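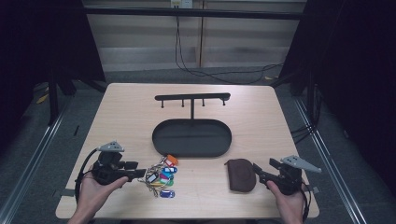
Sólveig Lund thinks grown-ups should stop saying that robots "learn just like kids do." Kids ask why, she wrote to us after our last page on smart machines, and she has never met a machine that did.

She has a point, and it's a good place to start. You have probably heard that robots can learn now. People say it in ads and on the news, and they say it as if it explains everything. It doesn't. So let's ask some nosy questions. What does the robot learn from? Who makes the lessons? And how do we know it learned anything?

Where do the lessons come from?

Say you want a robot to hang up a bunch of keys. You can't just tell it, "Hang up the keys." A robot has no idea what a key is, or why anyone would want one on a peg.

One way to teach it is to show it. A person does the job while computers save a record of how it was done. That record is called an example, or sometimes a demonstration. Then the person does it again. And again.

The person doesn't always use bare hands. Fingers are amazing. They bend in lots of places and can feel a tiny crumb. Many robots have nothing like that. They have a gripper, with jaws that pinch. If you want to teach a robot with jaws, it helps to do the job with jaws yourself. So the teacher holds a gripper in each hand and works with those.

Try it at home with two pairs of kitchen tongs. Put some keys on the table and try to hang them on a hook. It's slow, and you'll drop them. Now you know something about this job that the ads leave out.

Why keys?

Keys are a nasty thing to pick up. A wooden block stays the same shape. A bunch of keys flops. Rings slide, tags flip over, and the whole pile looks different every time you put it down. A soft pouch is tricky too, since it can squash when you pinch it.

Now think about the peg. The ring has to go over the end of it, and the hole in a ring is small. A little too far to one side and you miss.

How many examples is enough?

This is where you should start raising your eyebrows.

Let's pretend a company called Dekell says its robot can hang up keys, and that it learned from 300 examples. That sounds like a lot! If you did anything 300 times, you'd be pretty good at it.

But ask what was in those examples. Was it the same table every time? The same keys? Was the light always the same? If so, the robot may have learned to hang up those keys, on that table, in that light. Move the key holder over to the side, or swap it for one with hooks shaped like cat tails, and it might be lost.

Compare that with 17 examples done in 17 different kitchens. It's a much smaller number, but there is more variety in it. Would it work better? Maybe. Maybe 17 is just too few. You would have to test it, and that's my point. A big number by itself doesn't tell you much.

People who collect examples know this. They move things around between tries. They switch which object goes where, or use different objects. It's dull work, and it's easy to get lazy and put everything back in the same spot. Your own room has a "same spot" for things too, even if it's the floor.

What about mistakes?

People goof. The teacher may knock the keys sideways or grab the wrong thing. Should that example be thrown out?

Some people say yes, because the robot might copy the goof. Other people say keep some of them, as long as the teacher fixes the problem, because then the robot gets to see how a problem is fixed. I lean toward the second group. A robot that has only seen perfect tries may have no clue what to do when the keys hit the table. Still, I'd want to see a test before I believed either side.

Does the robot understand?

I don't think so, at least not the way you do. What the computer does is look for patterns. When things look like this, the gripper usually moves like that. With enough good examples, the patterns can be very useful. They can even work on keys the robot hasn't seen before - sometimes.

But you know that keys open doors. You know somebody will be grumpy if they get lost. You could hang them on a nail, or a branch, or your own finger. It's hard to get all that out of a pile of examples, and anyone who tells you it's already done should be asked to prove it.

Questions to ask

Next time you see a video of a robot doing something neat, try these.

How many times did it try before it worked?

Was it trying in the same place where it got its examples?

Who did the showing, and how long did it take them?

What happens if I put a sock on the table?

I like the sock one best. You may not get an answer to it, but watch how the grown-up looks when you ask.

As for Sólveig, she wanted to know if a robot could ever learn to ask why. I told her I doubt it will come from hanging up keys. She wrote back, "Why?"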